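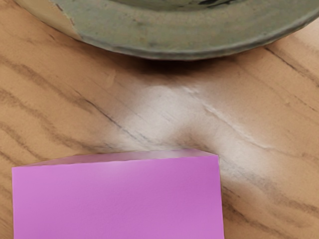

Simulation render: Plisby

6 min read

The task is written in one line of the config file: put the block on the plate. Plisby, a small group that builds control software for robot arms, has been running it in simulation since September, and the task has taken up more of the schedule than its length suggests.

The difficulty is in the handover between two pieces of code. Fluten, the perception module, takes rendered color images and returns a pose for each object it knows. Sobczak, the planner, takes those poses and returns a joint trajectory. Both pass their own tests. Run together, they failed in ways neither test covered.

Close views were the first problem. At short range a block can fill much of the view and lose its lower edge, while a dish at the top shows only part of its rim. Fluten originally fitted a full ellipse to whatever rim pixels it had. With a shallow arc the fit is poorly constrained, and the estimated center could slide toward or away from the viewpoint between one frame and the next. Sobczak treated each new center as a real change in the goal and replanned.

"The planner was doing what it was told," says Krystyna Sikora, who maintains the interface between the two. "It was told that the plate had moved."

The fix was to stop sending a single pose. Fluten now sends a pose with a covariance, and an estimate from a partial rim carries a long, thin uncertainty along the viewing direction. Sobczak keeps the last goal unless the new one falls outside that region. On the 134 logged episodes used for regression, replans dropped enough that the arm's path became readable in the plots again.

Table texture was the second problem. The wood is rendered with strong grain and pale areas, and the segmentation network sometimes drew the block's boundary along a streak. Sikora's group randomized the grain direction and lighting over 1,238 training scenes. Flat gray tables were tried first and made the results worse on everything else.

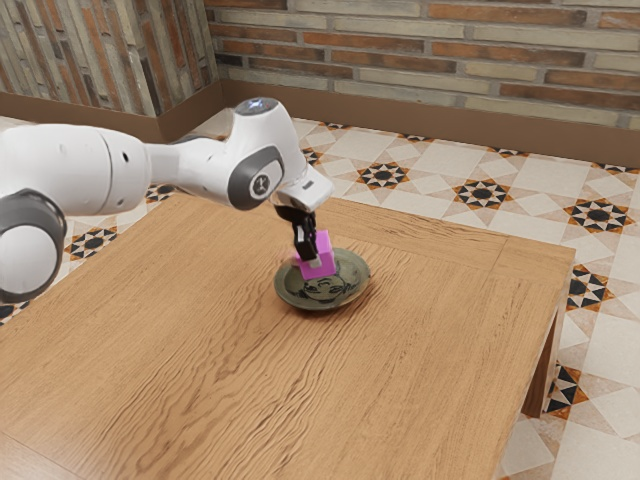

The cube in the gripper, over the edge of the plate.

Release is handled separately. The planner's last waypoint sits above the plate, and a short guarded descent takes over from there, running until the simulated contact force crosses a threshold. Early versions tested the cube's center against the plate's outline. That allowed a release with a corner over the rim, and the cube could tip. The current test uses the cube's whole footprint, grown by the pose uncertainty. If the footprint does not fit, the arm shifts inward before it descends.

The drawing on the plate, a grinning cartoon face in black lines, also matters to the perception code. A plain round plate has no orientation that an image can recover. A printed one does, and Fluten can use the drawing to fix rotation when enough of it is uncovered. When the cube or fingers hide it, the module falls back to the rim and reports rotation as unknown. The placement task ignores rotation, so the fallback costs nothing there.

All runs are recorded by Patus, an in-house tool that stores images, poses and joint commands on one clock. It replays any episode from any step with a changed module, and a full replay of the regression set takes 687 seconds on one workstation. Sikora credits it with most of the progress, mainly for showing which module changed its output first.

Work on stacked dishes is next.

Comments (3)

rt_loop: Does the covariance come from the fit residuals or is it learned? Residuals alone tend to be overconfident on short arcs.

M. from controls: We had the same replanning chatter with bin edges. Ended up with plain hysteresis, no covariance. Ugly, but it has run for two years.

gravelpath: Would like to see the force threshold discussed. Contact in simulation is the part I trust least.

Related
Reading a joint torque plot
Why your hand-eye calibration drifts
Deterministic replay on a budget
Guarded moves, an old idea still in use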